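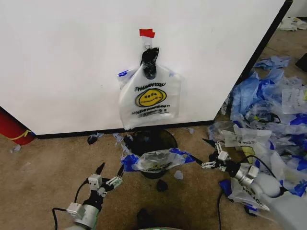 How to Hang Things With Adhesive Hooks So They Stay Up

I rent, which means I don't get to drill. My lease at the Altau building has a whole paragraph on holes in walls, and the deposit is big enough that I read it twice. So for years now everything in my apartment that hangs has been hanging on sticky hooks, and I've had plenty of them come crashing down at three in the morning before I worked out what I was doing wrong.

Most of it was impatience. The hooks are fine! I was just slapping them on and loading them up the same minute.

What you need

Adhesive hooks, in a size rated above what you plan to hang
Rubbing alcohol and a clean cloth or paper towel
A pencil
A bit of painter's tape
Your kitchen scale or luggage scale

Step 1: Weigh the thing

I know, I skipped this forever too. But a tote bag with a water bottle and a paperback in it is a lot heavier than it feels when it's on your shoulder. Check the number on the hook package, then hang well under it. I stick to half. If the package says 3 pounds, my stuff weighs a pound and a half or less, and I haven't lost one that way in ages.

Go by the heaviest the thing will ever be. A bag you keep adding to needs a hook for the full bag, and the same goes for coats with junk in the pockets and any towel that goes up wet.

Step 2: Pick the surface

Smooth and hard is what you want. Painted metal, glass, tile, finished wood and the sides of most cabinets all hold beautifully. Flat matte wall paint is iffy. Brick, wallpaper and anything with a bumpy texture is a no from me, and I've tried all three (the wallpaper came off with the hook, and I don't want to talk about it).

If the room was painted lately, wait. The package on mine says to give fresh paint a week, but I moved into this place in March and gave it closer to three before I stuck anything up.

Step 3: Clean it with alcohol

Don't use your regular kitchen spray. It leaves a film behind, and the adhesive sticks to the film and then lets go when you least expect it. Wipe the spot with rubbing alcohol, let it dry all the way, and keep your fingers off it after that.

Kitchens need two rounds. There's grease in places you'd never think to look — I got a yellow smear off the side of a cupboard that isn't even near the stove.

Step 4: Mark where it goes

Hold up the actual item, with its strap or loop at the height you want, and put a little pencil tick where the hook would sit. If you don't like pencil on your walls, use a scrap of painter's tape next to the spot. Leave more room underneath than you think you need. Handles stretch, bags sag, and I hate having things drag on the floor when I'm trying to vacuum.

Step 5: Press and hold

Peel the first liner, stick the strip to the hook, peel the second liner, and press it to the wall. Now hold it there, hard, for a full minute. It feels like forever. I count to 200 if I'm doing a heavy-duty one, but I'm a nervous person.

Step 6: Walk away

This is the step I ignored for years. Some strips want an hour and some want overnight, so look at your package and believe it. I like to put mine up on a Friday evening and load them Saturday with my coffee.

Taking one down

Pull the tab straight down along the wall, slowly, and never out toward you. It'll stretch a ridiculous amount before it lets go. If the tab snaps off, warm the hook with a hair dryer and work a piece of dental floss behind it in a sawing motion. Any goo left over rubs off with your thumb or a bit more alcohol.

A few odds and ends

Bathrooms are tricky. Buy the water-resistant strips and put them up well before anybody showers.

Two hooks side by side will hold a wide thing much straighter than one in the middle.

You can reuse the hook but not the strip, so buy a pack of refills when you buy the hooks. I keep mine in the drawer with the batteries and the takeout menus.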